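Stolent Forum > Manipulation > Methods and results
Thread: Wrist views and the box folding policy

saron_g
February 7, 2024
Hello all. We train one policy for two arms on a small cardboard box. We have 300 demonstrations. My question is about which views the policy should receive. Two wrist views and one head view from our setup:

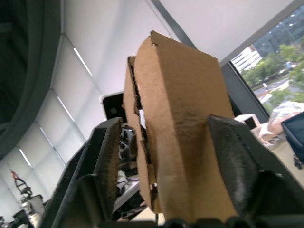
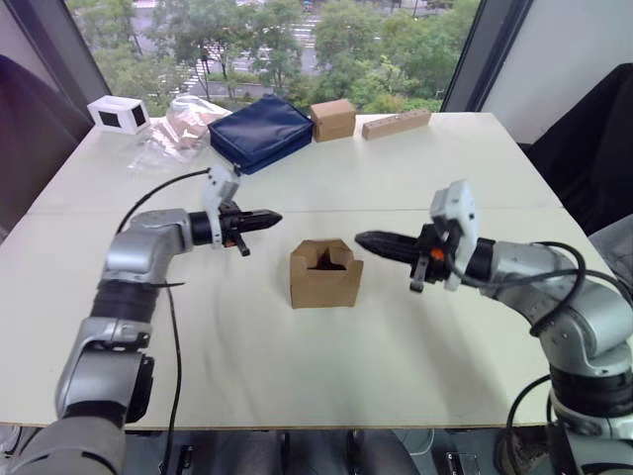
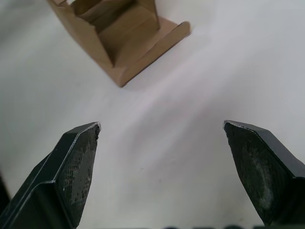

With all views the policy succeeds more often on the boxes from training. With the head view removed it does better on six new boxes. I did not expect this result. Has someone seen the same?

vtorvik
Yes, with Jeridari data. The head view teaches the policy where the table things are, and then it trusts them too much. I would drop it.

lemlem_a
I disagree with Vilgot. Six boxes is a very small test. Did you use the same seed for both trainings?

saron_g
Same seed, one training each. I know it is weak.

lemlem_a
Then I would not believe the difference yet. Please train three seeds, and move the objects at the back of the table between trials. If Vilgot is right, only the head view policy should suffer from it.

vtorvik
The test is fair, but I keep my opinion. Mask the background also, it costs one afternoon.

saron_g
I will do both. The checkpoint was at step 3289 for both policies, in case it matters.

lemlem_a
It matters. That is early for three views.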